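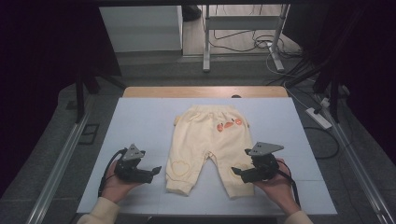

Grading and Listing Assistant (Childrenswear), Proltdale

Part time, permanent. Start date: April.

Cetier buys outgrown children's clothing from families, grades it and sells it on through its website. Stock covers newborn to school age. The Proltdale unit handles goods in, grading, measuring, listing and dispatch. More than 1000 items pass through the unit in a normal week, with peaks in spring and early autumn when families change over wardrobes. We are looking for an additional assistant to work at the grading tables.

The post reports to the shift lead. No previous experience in clothing is required, and training is given on site.

Main duties

Open incoming parcels and check the contents against the sender's list.
Inspect each item for stains, holes, pilling, worn elastic, missing fastenings and repairs.
Assign a grade from A to D using the written standard kept at each table.
Measure and record waist, inside leg, chest and sleeve length as applicable.
Enter brand, labelled size, fibre content and condition notes in Nullik, our stock system.
Fold, bag and label accepted items and place them in the correct location.
Set aside rejected items for return, fabric recycling or disposal, according to the sender's instructions.

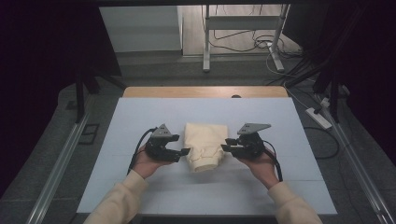 Folded item on the work surface.

How grading works

Labelled sizes vary a good deal between makers, and repeated washing changes them further. For this reason every listing carries our own measurements as well as the label size. Trousers are measured with the waistband relaxed and again at full stretch. Where the difference is below the figure in the standard, the elastic is treated as worn and the item cannot be graded A.

Prints and embroidery are checked separately from the base fabric. Cracking, lifting edges and loose threads are recorded even when the fault is slight. Fading is judged against an inside seam – the one part of a garment that sees very little daylight. Nightwear is also checked for its fire safety label, and items with cords at the neck are not accepted in any condition.
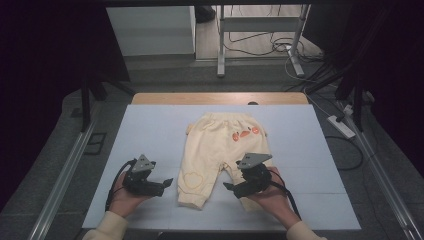
Children's trousers with a printed chick face, laid flat.

Hours and pay

The post is for 5 shifts a week, starting at 10 am. Shifts are short and finish before the end of the primary school day. Pay is £340 a week before tax. Extra shifts may be offered in the peak periods and are paid at the same hourly rate; there is no obligation to accept them.

Holiday is the statutory entitlement, pro rata, and can be taken during school holidays subject to cover. A workplace pension is provided for eligible staff. Staff may buy stock at a reduced price once it has been listed on the site for a month.

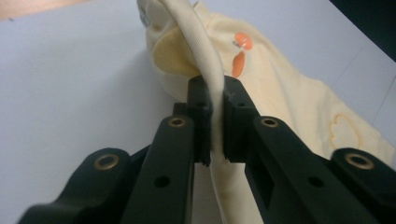

What we are looking for

Essential:
Careful, consistent work to a written standard.
Good close vision, with glasses or lenses if worn, and reliable colour matching.
Basic keyboard skills.
Clear written English for condition notes.
Ability to stand for part of the shift. High stools are available at all tables.

Desirable:
Experience in a shop, laundry, alterations service or warehouse.
Knowledge of common fabrics and how they wear.
Experience of any stock control software.

Working conditions

The unit is heated and on one level, with step-free access from the car park. Incoming goods may carry pet hair, washing powder residue or fragrance. Applicants with allergies are welcome to apply but should raise the matter before accepting an offer. Gloves and masks are supplied on request. The nearest bus stop is outside the Ra building on the main road, and covered cycle parking is available at the rear.

How to apply

Send a CV and a short covering note through the vacancies page of the Cetier website, quoting "Grading Assistant, Proltdale". State any shifts you could not work. Applications are read as they arrive, and the advertisement will be withdrawn once the post is filled.

Shortlisted applicants will be invited to the unit for an interview and a paid grading exercise. The exercise consists of 10 garments, to be assessed with the written standard to hand. There is no time limit – accuracy is scored, speed is not. Please tell us in advance if you need any adjustment to the exercise or the interview.

Proof of right to work in the UK will be requested before an offer is confirmed.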